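Furkia 600 pack: review

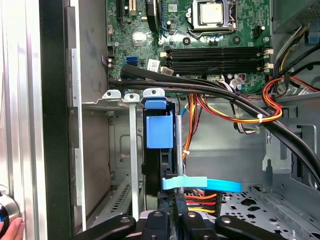
The Furkia 600 is a walking pack aimed at people who carry a laptop to work and a flask up a hill at the weekend. I used one from April, mostly on the train. The back panel is firm and the hip belt tucks away properly. Inside, though, it is one deep hole. Every pull tab in the Furkia is black on black. The zips run well and the base has not worn. The older Kollik has better pockets but a worse belt. I would buy the Furkia again for walking. For the office I would look elsewhere.

Marichka Mykhailiuk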